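Desktop computer case

A desktop computer case, also called a tower or chassis, is the enclosure that holds the main parts of a personal computer. It is usually a painted outer shell over a bare metal frame.

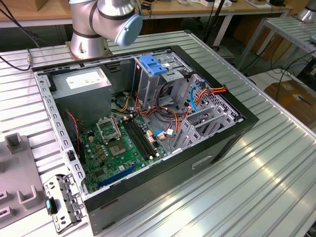 Does a computer need a case in order to run?
The parts will run without one. A case holds them in place, grounds them, guides the air and keeps fingers and dust away from the circuits, but it does no computing, and claims that a given case makes a computer faster should be read with care.

Layout

The usual tower is worked on lying on its side with one side panel off, so that the motherboard is flat and faces up. The power supply is a closed metal box fixed in one corner. Drives sit in a cage, often with a plastic latch in blue or another bright color to mark a part meant to be moved by hand. Expansion slot covers fill the row of openings at the back until a card takes their place.

"Tool-free" is a common selling term for such latches. It seldom applies to the whole machine. In most designs the motherboard, and often the power supply, is still held by screws, and the term has no agreed meaning.

Processor socket and memory

The socket is the most easily damaged part of an open board. On many boards a metal bracket swings up to admit the processor and is locked down over it afterward. With the bracket open and no processor fitted, the contacts are exposed, and a dropped screw can ruin them. Sellers of used boards often describe an empty socket as "untested" – a word that may mean no more than that, or may cover bent contacts.

Memory modules stand in long, narrow slots with small latches at the ends. The number of slots sets a practical limit on upgrades. A board with 2 slots is often full from the day it is sold, so adding memory means removing some.

Cables

Power cables are commonly colored by voltage: orange for 3.3 volts, red for 5 and yellow for 12. The scheme is widely followed but not to be trusted blindly, as some large makers have used their own wiring and plug layouts. Data cables to the drives have no such code. A blue one and a red one may be the same in every way that matters.

Neat cabling is widely said to cool a computer better. The benefit is often overstated. A cable that blocks a fan should be moved – a loop hanging in open space between the drive cage and the board probably does little harm.

Repair and reuse

Older office towers are often kept for parts or used in teaching. The Genholm handbook, a repair guide sold by the Gramamside workshop, states that a sound case can outlast several boards. This holds only where the case follows a common size standard. Many office models have special front-panel plugs or odd mounting points, and the handbook passes over these in one sentence.

The same handbook gives a figure of 400 openings for the life of a plastic drive latch. No test method is given and the figure has not been confirmed elsewhere.

See also: Motherboard; Power supply unit; Expansion slot; Drive bay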